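Filed under: Electrical / Diagnosis / Battery and Charging

Finding a Parasitic Battery Drain with a Multimeter

Posted October 23, 2010 by Nurkham Workshop Pages

A battery that tests good, is charged by a good alternator, and is still flat after the car has been parked for a few days is being discharged by something in the car. The procedure below finds the circuit responsible. It applies to 12-volt passenger cars and light trucks with a conventional lead-acid battery. It does not apply to the high-voltage side of a hybrid, and a hybrid's 12-volt side should be tested only by the method in the factory manual.

Rule out the simple causes first. Load-test the battery after a full charge. Check charging voltage at the battery posts with the engine at fast idle. Clean both terminals and look at the ground strap where it bolts to the body. A weak cell or a loose strap produces the same complaint as a drain and takes far less time to find.

What counts as too much

Every car built with a clock, an alarm or an engine computer draws some current with the key out. The modules have to keep their memory alive. On the cars this page is written around, a reading of 60 milliamps or less after the modules have gone to sleep is left alone. A reading of 600 milliamps is a fault on any car, and will take a healthy battery below cranking voltage in a few days. Readings between the two need judgment. A car driven daily can live with a figure that would kill one parked at an airport.

Use the manufacturer's figure where one is published. It is normally in the battery section of the service manual, sometimes in the body electrical section.

Tools

Digital multimeter with a fused 10-amp current range. Check that the meter's own fuse is intact before starting. A blown fuse reads zero and looks like a car with no fault.
Jumper lead with clips at both ends, heavy enough to carry the car's resting load.
Wrench for the negative terminal.
Fuse puller.
Fuse box diagram for the exact model year.
Screwdriver for working the hood and door latches.
Battery maintainer. The Drillar bench unit is used here, but any unit with an automatic cutoff will do.

A clamp-on ammeter that reads low DC current can be used in place of the series meter. The Zitus low-current clamp resolves down to a few milliamps and needs no disconnection. Zero it next to the cable, with the jaws closed, before every reading. It drifts if it is left on the fender in the sun.

Before connecting the meter

Charge the battery fully and remove the charger. A charger left connected will make the reading meaningless.

Turn everything off. Remove the key and put it well away from the car if it is a proximity type. Unplug phone chargers, toll transponders, dash displays and anything plugged into the diagnostic port. Insurance trackers and code readers left in that port are a common cause of high readings, and many of them keep the data network awake.

Write down the radio code if the radio has one. On some cars the power window limits and the idle position also have to be relearned after the battery has been disconnected. The bypass lead described below avoids this if it is fitted properly.

Open the hood. Open the door nearest the fuse box and trip its latch to the closed position with the screwdriver, so that the car sees a closed door. Do the same with the hood latch if there is an alarm switch on it. Leave a note on the steering wheel. The latches must be released with the handles before anyone tries to shut the doors, and a latch slammed while tripped will bend the striker.

Lower a window if the locks are going to be armed during the test.

Connecting the meter in series

1. Clip the jumper lead from the negative battery post to the negative cable end. Clip to the post itself and to bare metal on the cable, not to the clamp bolt. The lead must keep its grip when the cable is lifted off.

2. Loosen the negative clamp and lift it off the post. The jumper now carries all the current. If the dome light was on and has gone out, the clip has slipped and the modules have reset. Start over.

3. Set the meter to the 10-amp DC range. Put the red lead in the 10-amp socket and the black lead in common.

4. Connect one meter lead to the negative post and the other to the cable end. The meter is now in parallel with the jumper and will read low.

5. Wait for the car to go to sleep before removing the jumper. The time varies a good deal by make. Many cars are asleep within half an hour, and a few need 3 hours after a door has been opened.

6. Remove the jumper. The full resting current now flows through the meter. Read it and write it down with the time.

Do not open a door, turn the key, or press the brake pedal from this point on. Any of these can wake enough modules to exceed the meter's fuse rating. If the car must be opened, refit the jumper first.

A current that rises and falls at regular intervals is normally a keyless entry receiver or an alarm lamp. Watch the meter for a full minute and record the lowest steady figure as well as the peaks.

Pulling fuses

Start with the underhood box. Pull one fuse, watch the meter, and put the fuse back before pulling the next. Mark each one on the diagram. When a fuse is pulled and the current drops by most of the excess, that circuit contains the fault.

There is one trap. Putting a fuse back can wake the module it feeds, and the reading will go up and stay up until that module sleeps again. On cars that do this, leave each pulled fuse out and work through the box in order, laying the fuses out in rows that match their positions.

Measuring voltage across the fuses in place

On newer cars it is better not to pull fuses at all. Set the meter to millivolts and touch the probes to the two small test points on the exposed back of each fuse. A fuse with no current through it reads zero. A fuse carrying current shows a small drop, and the drop can be converted to milliamps with a chart for that fuse type and rating. The Kauppinen chart covers mini and standard blade fuses and is easy to read under a hood – maxi fuses are on a separate sheet.

Use fine probes. Pressing hard enough to rock the fuse in its socket can break contact for an instant and wake the circuit. Test the interior box the same way. If its cover operates a courtesy lamp, tape the switch down first and allow the car to go back to sleep. 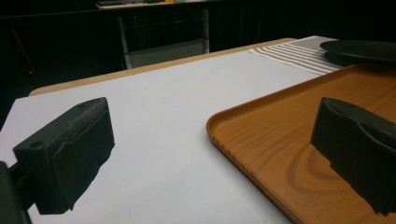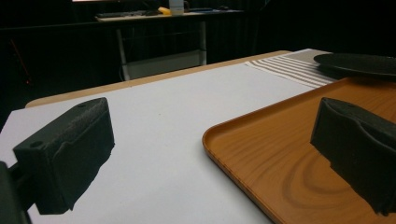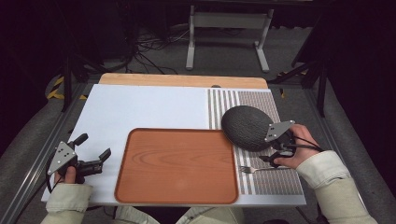
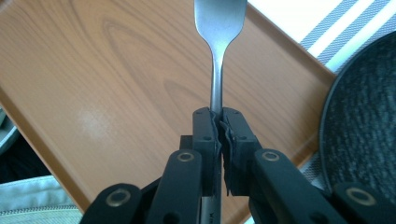
Tracing the circuit

Once a fuse has been identified, list everything on it from the wiring diagram. Unplug the items one at a time and watch the meter. Begin with whatever is easiest to reach. The usual results are as follows.

Interior lamps: glove box and trunk lamps that stay lit with the lid closed. Feel the bulb after the car has been standing. A warm bulb is the fault.

Radio and amplifier: an amplifier whose turn-on wire is tied to permanent power. Common with aftermarket installations where the original harness was cut.

Relays: contacts welded shut. The relay will be warm. Swap it with an identical one from a circuit that is known to be good and read again.

Door modules: a worn latch switch reports an open door, and the body computer never goes to sleep. The scan tool will show the door status.

If no fuse changes the reading, the load is on an unfused circuit or one protected only by a fusible link. Disconnect the alternator next, with the negative cable off the battery and the bypass lead removed while the wrench is on the output stud. Insulate the cable end before reconnecting. A leaking diode can draw several hundred milliamps with no warning lamp. The starter cable is last on the list and is rarely at fault.

Confirming the repair

Put back every fuse and connector, let the car sleep, and repeat the full reading. Do not rely on the drop seen during testing. Cars with 2 faults are common enough, and the smaller one is easily missed behind the larger.

Refit the jumper lead, remove the meter, tighten the negative clamp, then take off the jumper. Release the door and hood latches with their handles. Charge the battery again if the test ran long, and record the final figure in the service log with the mileage.

If the final figure is in range and the battery still goes flat, the load is intermittent. Leave the meter connected overnight with its maximum-hold function on, and auto power-off disabled. The Zitus clamp can log to a notebook computer for this, though its own batteries should be fresh before it is left – a low battery warning does not stop the log, and the values recorded after it are not reliable.

Contact the Nurkham Workshop Pages | Copyright 2010 Nurkham | Back to top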